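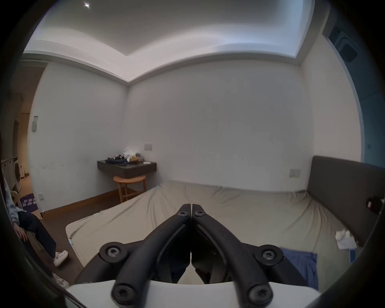 4 min read

1/12/21 - fitted sheet trial, elastic and shrinkage

Second batch of cotton percale from Birden cut and washed. Samples are 1,000 mm square, marked with the steel template before washing, warp direction inked in the corner. Wash at 60, line dried, no tumble. Measured flat after a night on the bench.

Warp shrinkage is well over what the Birden sheet claims. Weft is fine. The Pastell jersey from February went the other way and grew slightly across the width, so the two can't share a pattern. Corner depth on the percale needs another 28 mm before hemming.
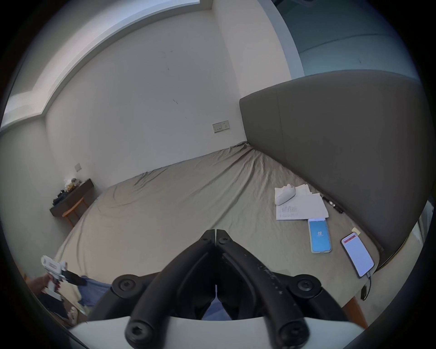 Elastic next. Hoshino braided, 8 mm, cut at 111 mm relaxed and held at double length on the peg board. After 4 washes it has lost some return but is still usable. The knitted tape from the same supplier curled at the edges and was hard to feed through the casing. Not ordering more of it.

Stitching: zigzag directly on to the braid holds better than a casing on the jersey. On percale the casing wins, as the needle holes start to ladder at the corners. Ballpoint needle for jersey only. Thread tension wants backing off half a turn when changing over.
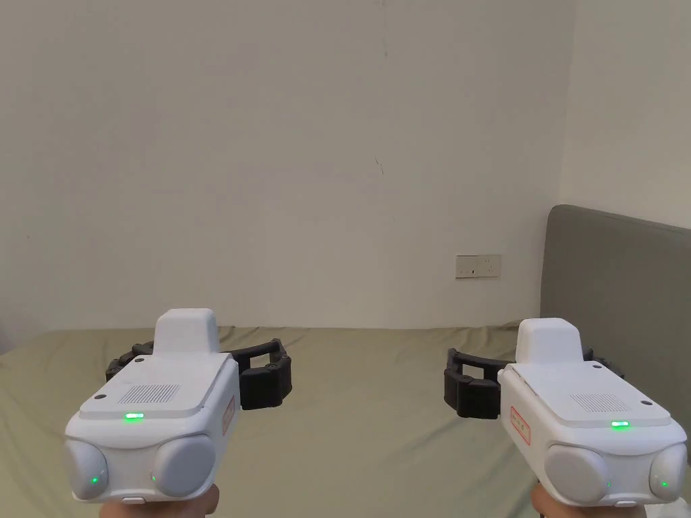
To do: repeat percale at 40, ask Beronov whether their cloth is pre-shrunk and by what method, re-ink the template (the weft mark is nearly gone). Overlocker knife is dull again.

2 comments
Share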